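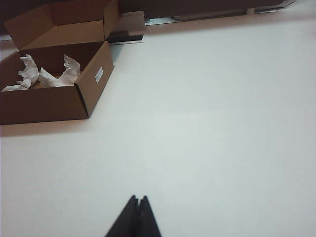 *Photo: Océane Kennedy / Wostgate Kitchen Supply*

# Berge 3116 Hand Coffee Grinder

I've been grinding coffee by hand for most of my adult life, and the Berge 3116 is the one I keep coming back to (and I own way too many grinders, ask my family). It's a lap-style mill with a beechwood body, a cast steel burr set and a long curved crank. The shape goes back to a 1927 model that Berge made for hotels. The new one is a bit shorter, and the drawer doesn't stick anymore!

I grind for a pour-over every morning, and a single cup takes me a little over a minute. French press is quicker. Espresso you can do, but your arm will have opinions, and if that's mostly what you drink I'd steer you to the Zusik electric instead.

**The quick facts**

- Weight: 990 grams without beans
- Body: oiled beech, natural or dark
- Burrs: steel, conical, replaceable (part no. 2148)
- Adjustment: stepped wheel under the crank
- Drawer: holds enough for two big mugs
- In stock at Wostgate, and at Karnbridge in the dark finish only

## Setting the grind

Turn the wheel clockwise for finer, counterclockwise for coarser. Always do it with the hopper empty, or with the crank moving, so you don't jam a bean between the burrs. I start eight clicks back from fully closed for pour-over and go from there. Darker roasts seem to like one click coarser, but my husband disagrees and we have stopped discussing it.

New burrs need a little breaking in. Run two handfuls of cheap beans through and toss the grounds before you make anything you plan to drink.

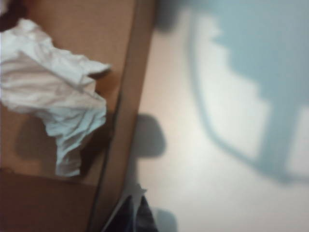
Cleaning is easy once you get into the habit, and I do mine every couple of weeks. Pull the drawer, take off the crank nut, lift out the inner burr and go over it with a stiff dry brush (an old toothbrush is great). For the wood you don't need anything fancy, a plain white cloth bunched up in your hand like the one in the picture will do, with a drop of mineral oil when the beech starts to look dull. Please don't put any of it in the dishwasher. Water gets into the joints, the drawer swells, and then you're writing to me about it!

If you lose the crank nut, write to Solveig Lindholm at the Karnbridge shop. She keeps a jar of spares and will mail you one for the price of the stamp.

## What customers say

> "Bought it for camping and it never left my kitchen. Quieter than I expected." — Remedios Cifuentes

> "Great grind, but the drawer knob came loose the first week. Tightened it with a screwdriver and it's been fine. Four stars." — Rogelio Macaraeg

Fair point about the knob, Rogelio. Check yours when you get it, it's one small screw from the inside of the drawer.

## Ordering and returns 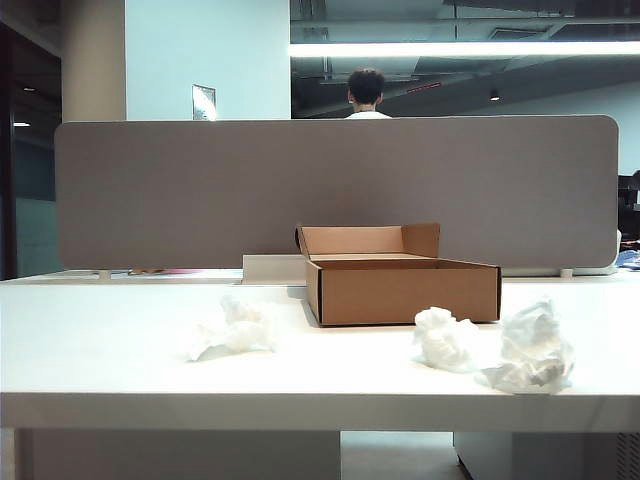

*Box with the lid up and crumpled tissues, on a white desk.*

Orders go out from Wostgate twice a week. You get the grinder, the crank (packed separately, you screw it on yourself), a brush and a folded instruction sheet. Beans not included, sorry!

If it isn't for you, send it back within thirty days. A grinder that's had coffee in it is okay, just brush it out first. Spare burr sets ship free with any grinder order, so add one to your cart now if you grind a lot, and put "Linnea" in the order note if you'd like me to set the wheel for your brewer before it leaves.

— Linnea Moen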